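Learning from Demonstration, Session 4
Imitation with very few examples: the Flesska method

Last time we ended with the awkward question of how many demonstrations a robot needs before it does something useful. The usual answer in the literature is "lots", and anyone who has spent an afternoon guiding an arm by hand knows how dull that gets. Today we look at a method that gets by with 20 demonstrations for a whole family of tasks, and I think it is one of the loveliest ideas on this course.

Recap: what goes wrong with plain copying

In plain behaviour cloning we record what the camera saw and what the arm did, and train a network to map one to the other. It works nicely as long as the robot stays close to what it was shown. A small slip takes it somewhere slightly new, the next guess is slightly worse, and the errors pile up. By the end of a long reach the gripper can be a hand's width from where it should be.

With a small data set there is a second problem. The network has to learn two things at once: where to go and how to move when it gets there. The first changes every time we shift the objects. The second hardly changes at all! Picking up a bowl by its rim is much the same wherever on the table the bowl happens to sit.

The main idea

Flesska splits each demonstration into 2 parts. The approach part brings the gripper to a point near the object. The contact part is the short stretch of careful movement that follows – closing on a rim, tipping, letting go. The approach is handed to an ordinary motion planner, which needs no training. Only the contact part is learned, and it is learned in the object's own frame of reference, so a bowl on the left and a bowl on the right look alike to the network.

Where do we cut? We look for the moment when the gripper slows down and its distance to one object stops changing quickly. The cut doesn't have to be exact. In the Berrada tests, moving it a little earlier or later made almost no difference, and I find that very encouraging, as it means we can do it automatically.

The bowl task

Our running case is the Ikasari bowl set-up: coloured plastic bowls on a cloth-covered table, with a single arm reaching in over them. The instruction names a colour, and the robot has to find a matching bowl and work on that one. Keep it in mind as you read the next part, especially the bowls that share a colour.

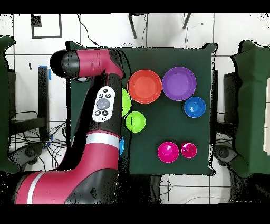 Figure 1. The arm over the green table. Note the two magenta bowls side by side, well away from the main cluster.

Suppose the instruction is "pick up the magenta bowl". Two targets fit equally well. A network trained to give one average answer will happily aim between them, where there is nothing worth gripping. This is the averaging problem from Session 2, back again in a very practical form. Flesska avoids it by choosing a target first and only then asking how to move. Once a bowl has been chosen, the contact part never has to think about the other one.

Crowding is a harder matter. When rims nearly touch, a grasp that is fine for a bowl standing alone may knock its neighbour. The Barkier version adds a simple check: try the learned grasp from several angles around the rim and keep the one with the most free space. It is hardly a clever trick, but it is very pleasing to watch.

What the method can't do

It assumes one object matters at a time, so stacking needs an extra step. It also relies on finding the object correctly in the first place. An arm that hides part of a bowl from the camera can throw the position off, and a good grasp in the wrong place is still a miss.

Before the next session

Sketch the bowls in Figure 1 from above and mark where you would grip the large purple one. Then write half a page on how you would change the cutting rule for a task with no clear slow-down, such as wiping. Bring your sketch along – we'll compare them at the start.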